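4. Fitting memory

1. Shut down the computer, switch it off at the wall and unplug every cable.

2. Lay the tower on its side and take off the side panel. Put the 2 screws somewhere safe.

CAUTION: Touch bare metal on the case before handling any parts. Do not open the power supply.
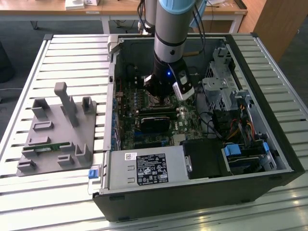 3. Find the memory slots on the motherboard and open the clips.

4. Line up the notch and press the module down evenly until the clips close.

Note: Mivico modules fit one way round only. Do not force them.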